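I've been through a lot of wood finishes. Wipe-on poly, tung oil that took forever, a so-called butcher block conditioner that smelled like a crayon box. So when I say I'm happy with Bolico hard wax oil, please picture me saying it a little too loudly, with a rag in my hand, to someone who only came over for coffee.

I first used it in August on a pale softwood top for the spare room, and I've now put it on a kitchen table, two shelves, a step stool and (against advice) the inside of a closet door. One can has covered nearly all of that. I paid 33 dollars for the pint, and I winced when I did it, but I've stopped wincing.

## Putting it on

You want bare wood, sanded to 120 or so and no finer. The can says this and I ignored it the first time, went all the way up to 220 like I do for varnish, and the oil just sat on top looking sulky. Go back to 120, vacuum well, wipe with a barely damp cloth, let it dry. Then a thin coat. Thinner than that! I use a white nylon pad, work it in along the grain, wait 10 minutes and buff off everything that will come off. Two coats on a table, one on anything that doesn't see food or toys.
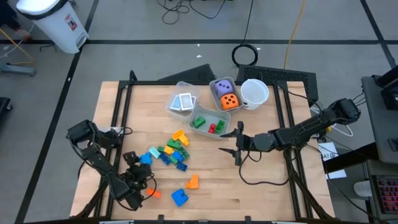
What I love most is how little it changes pale wood. Every other oil I've tried pulls birch or pine toward orange, and after one winter you have a table the color of a basketball. Bolico's "natural" tint has a touch of white in it, so the boards stay close to how they looked when they came home from the lumberyard. There is a "clear" too, and on walnut I'd use that one, but on light wood it goes yellow and I'd skip it.

The smell is mild and a bit nutty, gone by the next morning with a window open. Drying took overnight for me, and a second night to be safe. The can says it needs a couple of weeks to get fully hard, so go easy with wet glasses until then.

## Living with it

Our kitchen table has had soup, poster paint, a whole mug of black tea left standing, and a candle I don't want to discuss. The tea left a ring, and I rubbed it with a pad and a few drops of oil the next evening, and it's gone. You'd never do that with polyurethane — you'd be sanding the whole top down to bare wood and giving up a weekend.

It does scratch. It's a soft finish and it doesn't make the wood any harder, so pine is still pine, and a fork dropped point first will leave its mark. The fix is small and local, though. Light sanding with the grain, a dab of oil, buff, walk away. I did one end of the table while pasta was boiling.

The sheen is low, almost nothing, and it feels like wood when you run your hand over it. I know that sounds like a brochure but I keep doing it every time I walk by.

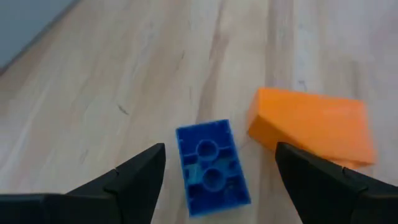 Ximena Lagos wrote in after I first mentioned this stuff to say that she had the opposite experience on red oak: the white tint settled in the open pores and left her dining table looking dusty. She ended up sanding it back and using the clear, two coats, and likes it a lot now. So if your wood has big pores, try a scrap first, or the underside.

Fair point, and I've added it to my list of gripes, which is short. The lid is awful. It bends the first time you pry it and never seals again, and the last inch of my can turned to jelly. I now pour what's left into a small glass jar, filled right up to the top, and that has kept well so far. I also wish they sold a half size, for people with one stool to do.

I did try Herkis on the second shelf for comparison. It's cheaper, goes on easier and looks very nice on day one, but a water glass marked it within the week and the spot came back after I'd touched it up. I'd still use it on picture frames.

One serious note: spread your oily rags out flat outdoors to dry, or soak them in water before they go in the trash. Wadded up in a bin they can heat up by themselves and catch fire. Please don't skip this step, even with one little rag.

Next up for me is the bench by the back door, which has been gray since we moved in. I bought another pint for it last night.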